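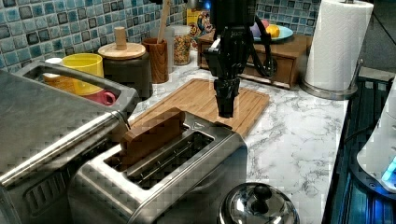

Keep the bread side of the counter dry and everything else sorts itself out, according to Liudmyla Zhuravel, and the layout at Hullari started from that remark. The sink went to the far wall. The breakfast things were then grouped on one stretch of counter: toaster, cutting board, cereal, cups, paper towels.

Breakfast counter, Hullari kitchen

This page covers the small-appliance end of the kitchen as it was set up in November. Storage, lighting and the sink run have their own galleries. The counter is 60 cm deep and was kept at standard height. The top is white with a marble pattern. Nothing on it is fixed down, and each item can be moved for cleaning.

Notes on the first view

Toaster: two long slots, brushed stainless steel. It stands at the front of the counter with the slots facing up and nothing hanging over them from the wall. Clearance to the nearest shelf is 405 mm. Pull it forward before use if the shelf above has been loaded with paper or cloth.

Cutting board: bamboo, with a groove along the edges. The groove holds crumbs well and juice less well. The board lies behind the toaster at an angle, so a cut slice travels a short distance.

Dry goods: a clear jar for the colored cereal loops, with a cereal box behind it. The jar is refilled from the box. Anything opened more than 30 days ago goes out.

Drawers: a small wooden cabinet at the back. The top carries a light blue plate, with a lemon on it.

Paper towels: one roll on a chrome holder with a round base. A weighted base was chosen so that a sheet can be torn with one hand.

Second view: toaster and back row
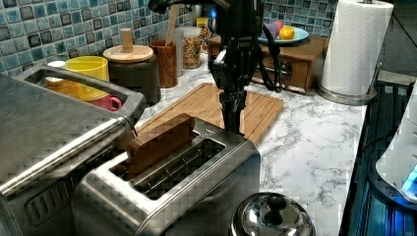

Myroslav Tkachuk wrote in to object to keeping bread and cups so close together – crumbs get into everything, he says, and he would move the mugs to a shelf at eye level. The point is fair. The mugs have stayed where they are for now because the shelf at eye level is full. Turning them upside down would be the cheaper fix.

Browning: the slice in the left slot is golden brown, with the crust slightly darker. Setting 4 is the usual one for sliced bread in this kitchen. Frozen slices get the same setting and a second, shorter run.

Back row: dark gray canister with a round wooden lid, then the utensil holder with a wooden spoon in it. The knob on the lid is a plain cylinder and can be gripped with floury hands. Wooden lids are wiped, never soaked.

Cups: a yellow mug, a pink mug and a small white cup, all kept in the open top of the large steel appliance on the left. The long handle across its front needs free space, so the toaster should not be pushed up against it.

Crumb tray: emptied every evening at 9 p.m., with the toaster unplugged.

Next gallery: Plornar, pantry shelves and bins.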